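Small Hands, Steady Grip: A Season with the Judum Robotics Club

The students of the Judum club in Tatarville have taken on the kind of job most of us do half asleep: picking up a pair of glasses. Their entry for the Skasetti student challenge, code-named Carrier, has to handle ordinary things on an ordinary table, and the 16 members have been at it since January with wonderful stubbornness. 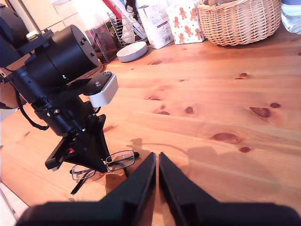 Carrier began as an argument over what counts as a hard object. Cups lost early, and so did boxes. Then one student proposed eyeglasses, and the room lit up! Thin rectangular frames lying folded on knotty pine give a pair of gripper fingers very little to work with, and the lenses won't forgive a clumsy approach. The club set itself 200 practice runs and keeps a notebook of every one, with sketches, complaints and the occasional drawing of a triumphant robot.

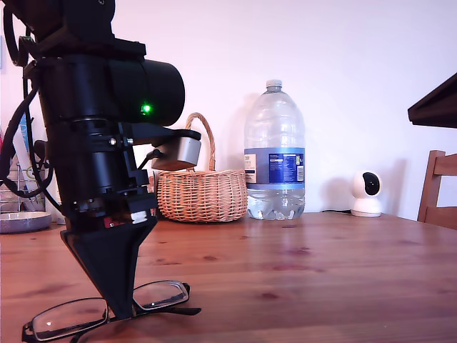

Tip down on the glasses, with the basket and water bottle standing behind.

Challenge rules allow 10 tries per object, and two students must be at the table for each. The younger members get first turn at the controls, a club tradition that makes for noisy and very happy afternoons. Next on their list is a set of keys.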